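Community Profile: Percy Palomino and the Tzanetos Reading Room

The Tzanetos Reading Room serves residents who are learning to read as adults. Percy Palomino has directed its instruction since the program moved to Valix Street, and he met with the newsletter on a Tuesday afternoon, before evening classes began.

The program enrolled 103 adults last year. Mr. Palomino described the group as more varied than the public tends to assume. "We have retired machinists, parents of small children, and people who have run businesses for decades," he said. "Many of them have managed without reading for a very long time, and they have managed well. They come to us when something changes at home or at work."

New learners begin with a private interview that lasts 29 minutes. The odd length reflects the old bus timetable, and the staff has kept it. During the interview, the learner is asked what he or she would most like to read. Answers have included a lease, a union contract, hymns, and letters from a sister overseas. Lessons are then planned around that material.

"I do not hand a grown man a book about a duck," Mr. Palomino said. "If he wants to read his lease, we start with the first line of the lease."

Instruction takes place at shared tables, with no more than three learners to a tutor.
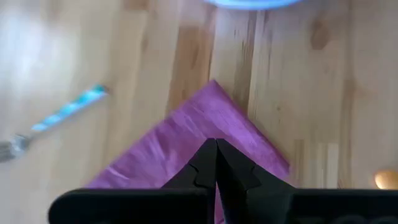 Purple cloth on a wooden tabletop.

Asked about attendance, Mr. Palomino acknowledged that the summer is difficult. Shift work increases in July, and some learners do not return until the fall. The program holds their places and does not require them to repeat the interview.

The Reading Room also maintains a lending shelf of 1000 titles, selected for adult readers at an early stage. Local history is borrowed most often, followed by cookbooks. Mr. Palomino would like to add more poetry. "The lines are short and they can be read aloud," he said. "One of our learners read a poem at her daughter's wedding. She practiced it here every week in the spring."

Evening classes begin at 6:30 p.m. Prospective learners may ask for an interview at the front desk or by telephone, and no written application is required.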